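From: Leonor Correia
To: broadcast-monitoring list
Date: August 27, 2021
Subject: Re: [monitoring] Counting rolling news hours

Rasmus Org wrote:

> The coding sheet from December treats any hour with the breaking
> banner on screen as an hour of live coverage. Is that still the rule?
> I have two coders giving different totals for the same night on the
> Esteves channel, and the difference is nine hours. I would also like
> to know what we do with repeats. Umeck runs the same studio interview
> up to four times before morning and the log lists each one as new.

Rasmus,

The banner rule was dropped. It overstated the figures, as most channels leave the banner up long after they have gone back to recorded material. The current rule is that a segment counts as live if the presenter or reporter is speaking live for more than half of it. The banner goes in its own column and is not used in the totals.

The nine hours are almost certainly the overnight block. One coder is probably working from the old sheet. Check the version line in the top left cell. If it is blank, it is the old one.

Repeats should be logged every time they air, but with R in column F and the ID of the first showing in column G. Do not delete them. Jolien Dekker needs them for the comparison between day and night schedules, and she filters on column F herself. 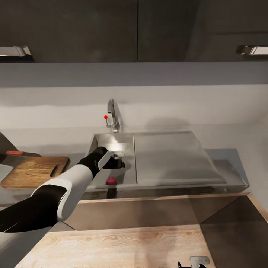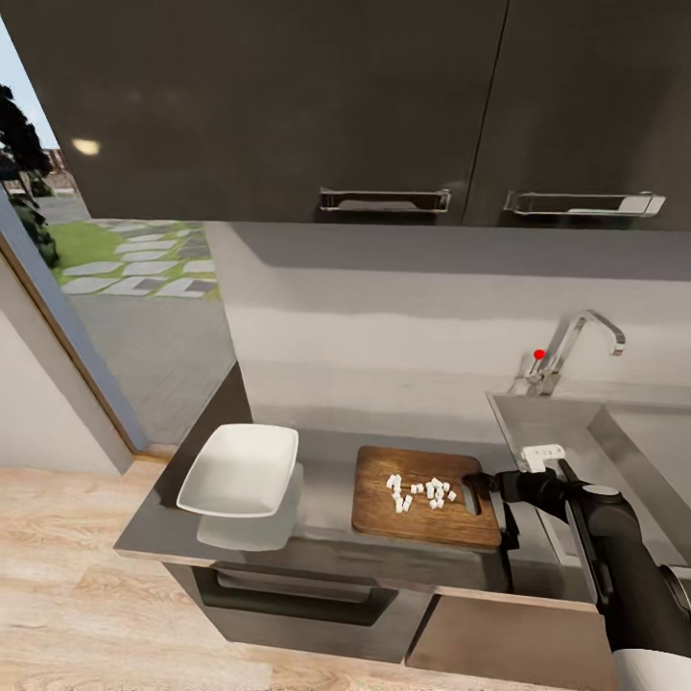
On sample size: the full set now stands at 3944 segments across the four channels. Of those, nearly 700 have been coded twice. Agreement on the live/recorded question is good. Agreement on story type is poor, mainly where a crime story turns into a politics story halfway through. My preference is to code by the first 20 seconds and add a note, but Aurora Quintela argued for coding by the longest part, and I would like other views before we fix it.

Two smaller points. Esavix exports its times in local time and Stement exports in UTC, so please convert before merging. Also, advert breaks inside a segment are subtracted, but trailers for the channel's own programmes are not. I know this looks odd. It matches the way the older data were coded and changing it would break the series.

Princess Ignacio has the new sheet and can send it to anyone who still has the December one. Please don't edit the column order, as the import script reads by position.

Leonor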